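The Long Table Problem

Last updated: October 7, 2020

I have a theory that you can tell how a family fights by how they set out lunch. My mother's side puts everything down the middle and lets people reach. My father's side plates in the kitchen, carries it out, and heaven help you if you wanted less rice. I married into a third kind, the kind that eats standing up near the stove, and it took me years to get used to it.

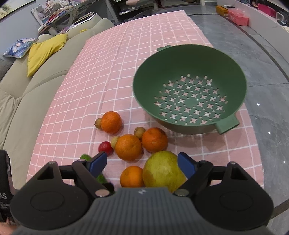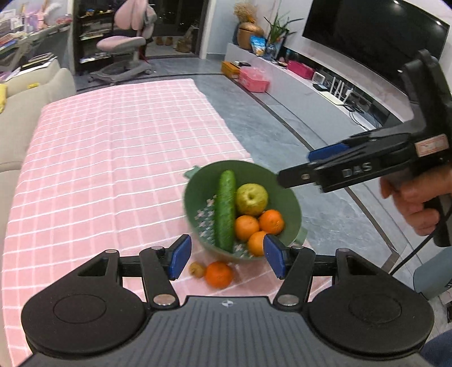 Pink check and something green on the table, that's my idea of a lunch about to happen.

So this past March I started asking people how lunch worked in their house when they were kids. Rukhsana Niazi, my neighbor two doors down, laughed before I'd even finished the question. Her grandmother cooked for whoever was in the building (the whole building!) and the rule was that you could complain about the food only if you'd washed something first. Rukhsana still lives by it. I complained about a lentil once at her place and she handed me a sponge.

Chiến Tạ grew up over his parents' shop in Pemska, so lunch happened in shifts. He'd eat with his dad, then his mom would come up and he'd sit with her and eat a second, smaller lunch to be polite. He told me he was fifteen before he learned other kids only had one. I'm still jealous.

Then there was Emanuel Preda, who wrote me two pages, by hand, entirely about soup. His father salted it at the table and his mother took this personally for her entire marriage. They had a fight over it on a trip to Longo that got them moved to a different part of the dining room. Emanuel salts his in the kitchen when no one is looking.

What got me was how much everybody remembered. I can't tell you what I ate last Thursday, but I can tell you exactly which chair was mine in 1984 and that it wobbled, and that my cousin folded up a bus ticket to fix it and then took the ticket back when we argued. I must have about 200 lunches like that stored away somewhere, and they show up whenever I smell onions.

I tried putting everything down the middle last weekend. My husband took his plate and went and stood by the stove.

Contact the magazine | Copyright 2020 Sosatier | Back to top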